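Horkari approves second pair of robot arms for Szczepańska packing room

30/07/2018

Household goods distributor Horkari has approved the purchase of a second two-arm robot for its Szczepańska site, to be delivered and paid for in January. The decision follows a trial of the first unit, bought from the integrator Nurko, which sorts mixed household items and groceries into baskets for small orders.

Operations manager Kazimiera Zieliński said the company looked at leasing first. The lease came with a service contract, but the monthly rate went up with the number of hours the arms were running, and the packing room was expected to move to two shifts. Buying outright made the yearly cost easier to fix in advance.

"We wanted a number we could write down and leave alone," Zieliński said. "With the lease we would have been guessing every month."

The first unit is known on site as Momo. It has two arms with two-fingered grippers and works at a table covered in black cloth. Operators set out the baskets and the goods at the start of each session and check each basket before it leaves the table. 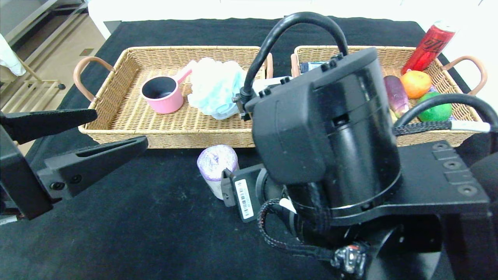
The trial used a list of 101 products picked from the Szczepańska catalog. Zieliński said the list was meant to be awkward. It mixed soft goods with hard ones and round produce with packaged items, so that the company would find out early which products needed a different gripper finger and which should stay with human packers. Of the 101 products, 20 have been left off the robot's list for now. Most of those are thin, flat packets that the fingers have trouble lifting from the cloth.

Horkari has asked Nurko to quote separately for a set of softer finger pads. The pads are not part of the January purchase and will come out of the maintenance budget if they are ordered.

The budget for the second unit is split into three parts. The largest covers the arms, controller and grippers. The second covers the table, power supply and floor work, including a new outlet on the packing room's north wall. The third covers spare parts and training. Zieliński said the spare parts line was cut too low the first time and has been raised.

"Cables," she said. "We budgeted for motors and we should have budgeted for cables. They bend all day long. We ran out of spares and had to wait for a shipment, and the unit sat there."

Under the new plan, the site will keep two full cable sets and three spare gripper fingers in stock. Replacement sensors will stay with Nurko, which has agreed to ship them on the day of a call. Horkari considered holding those on site too but decided against it on price.

Training will be handled in house. Two operators who worked on the first unit will teach the others, with Nurko sending a technician for the installation and the first days of running. The company does not plan to reduce the number of packers. Staff moved off small orders will go to the returns desk, where there is a backlog left from the spring.

One question still open is where the second unit will stand. The packing room has space beside Momo, but putting the two tables together would narrow the aisle used by the pallet trucks. The other option is the old labeling corner, which has more space but would need better lighting for the cameras. Nurko has been asked to measure light levels in both places, and Horkari wants the answer before it signs off on the electrical work.

The purchase order also includes an option for a third unit at the same price. Horkari has not committed to using it. Zieliński said the company would look at repair costs and downtime for both units before making a decision, and that no money has been set aside for a third one in the coming year.

Suppliers who want to have products added to the robot's list should send samples in retail packaging to the packing room at Szczepańska. Samples will not be returned.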